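Speaker notes: Small Bowls, Big Difference
Tuesday session, room two, 23 minutes plus questions

Open with the snack drawer story. Keep it short, Telma Herrera goes right after me and she has the pantry stuff. 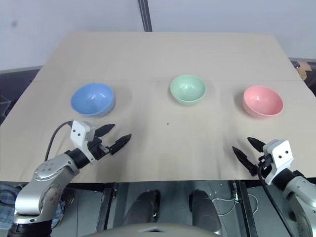
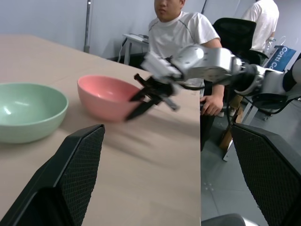
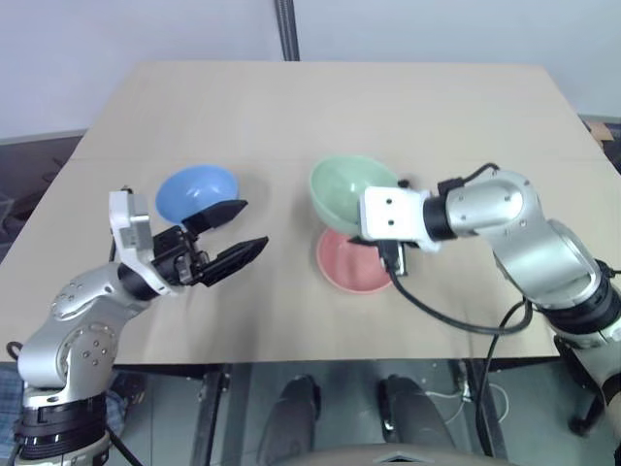

Pink and mint green in all three.

OK so, why I love a plain round bowl! Ask the room: how many bowls do you own that fit inside each other? Wait for hands. My kitchen on Zullinley had 11 and no two of them nested (pause, people usually groan at this).

Main point: same size, same shape, different color. They stack in any order, so the kids can put them away without asking me a single thing. And color does the work of a label. At home blue is dry snacks, pink is fruit, green is whatever got cut up for dinner.

Stacking tip: biggest mistake is dropping one in crooked and leaving it. Give it a little turn until it settles. Do the demo with the Brokness set, it's in my tote.

If time: Miroslava Vasylenko's question from August about lids. Short answer, one flat plate covers any of them, I use it every day and I'm thrilled with it.

Skip slide 9 if we're past the 20 minute mark. Handouts are by the door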